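Olumide Etim folds cloth for a living, more or less, and he'll talk about it for as long as you let him. I'd set aside an hour one Monday and stayed until it was dark out.

Etim runs the fabric care classes at Nurstead, and he has a theory that most of us learned to fold in the wrong order. "People start with the edges," he told me. "They grab two corners and shake and hope. I start with the crumple! A cloth in a heap is telling you where its folds want to go, and if you spend a few seconds looking at it you save yourself three tries."

He came to all this through his aunt, who did table linens for a banquet hall called the Merach. One wedding season she pressed 295 napkins in a weekend and Etim, then nine, was put in charge of stacking. "I was terrible. Every pile leaned. But I loved it, I loved the sound of it, and she let me keep going."

These days he likes a plain light board laid over the table, with lines on it if he can get them. The lines give the eye something to square up to, he says, and a cream cloth is the best one to learn on because it shows every crease. 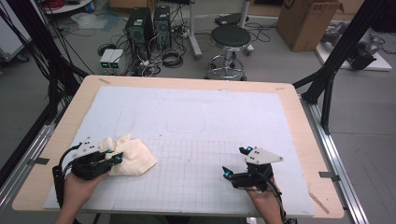 A cream-colored cloth, still bunched up, on the gridded board.

"Look at how much is hiding in there," he said, delighted, when I asked what he sees in a heap like that. "You find one edge, any edge, and you follow it along until it turns. That's your corner. Then you lay it on a line and leave it alone. Leaving it alone is the hard part."

His first class had 78 people on the waiting list, which still makes him laugh. He has since written a little booklet, Hullamura, named after a street he used to live on, and the first printing of 700 is gone. Page one is a drawing of a dish towel in a lump.

Does he fold everything at home? He does not. Fitted sheets go into the closet in a ball, and he's at peace with it. Towels get thirds. Cloth napkins get the Evangelista, a flat fold with a tucked end that his aunt taught him, and he showed me twice on a napkin from his bag. I've been doing it at my own kitchen table ever since, and my tucks are getting better.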